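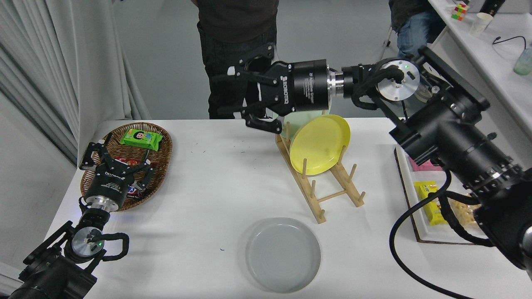

Bok-nam Jeon wrote in to ask why our club starts everybody on plates when blocks are so much easier to grab, and whether a group with only one semester should even bother. Good question, and I'd say yes, bother! Blocks forgive nearly everything. Plates make you think about where the fingers go before you move, and that's most of what I want new members to learn.

So this is how we run the plate rack exercise, two arms, one table. I wrote it up for our November newcomers but anybody can use it.

1. Set the table first. Put the rack in the middle, where the right arm can get to it without stretching, and the snack basket on the left. Once you like the layout, write it down (we keep ours in a notebook called Plastik, long story) so you can put it all back the same way.

2. Home both arms and check the cables. Move each joint slowly through its range and watch the slack. I once skipped this and spent a whole club night on one connector.

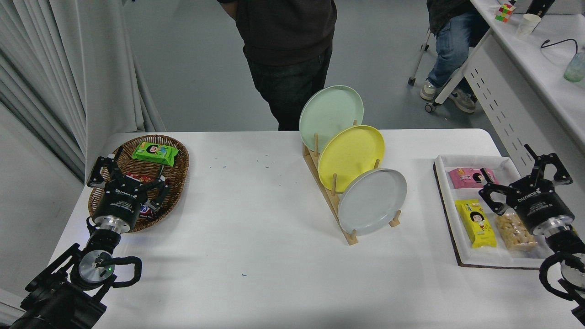 3. Pick your plates. I like thin rims and plain colors, and I want every plate to be a different color from its neighbor. With mint at the back, then yellow, then light gray at the front, you can call out "gray!" across the room and your partner knows exactly which one you mean. It also makes your notes a lot easier to read later on.

4. Practice the approach with the fingers open. Come in slowly, one finger on each side of the rim, and stop. Don't close yet! Have your partner look from the side and tell you if you're crooked. Do this 9 times before you ever squeeze.

5. Now close, gently, and lift a little. If the plate swings, put it down and try a grip closer to the middle of the rim.
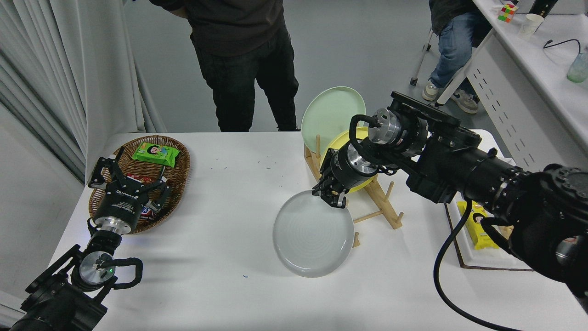
Right gripper on the rim of the gray plate, mint and yellow in the rack.

6. Line up with the slot before you lower. Most of our bad runs come from people lowering and turning at the same time. Turn first, pause, then go down. When the plate is resting against the pegs, open the fingers and back straight out the way you came in.

7. Write down every run, including the ugly ones. We ask each pair for 18 runs, and a run only counts if the plate is still standing after the arm has backed away. Three good ones in a row and you can move on to snacks, which everybody wants to do anyway (soft bags are a whole other headache, I'll do a separate page on those).

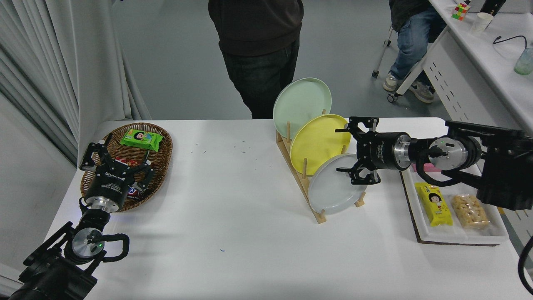
If you're the one on the left arm, don't just park it and wait for your turn. Keep an eye on the gap between the two arms and say something early if it's closing. We swap sides halfway through so both people get a feel for it.

Send me your run sheets if you try this, I'd love to compare! The blank sheet is in the club folder under Nanico, same place as the slot spacing notes.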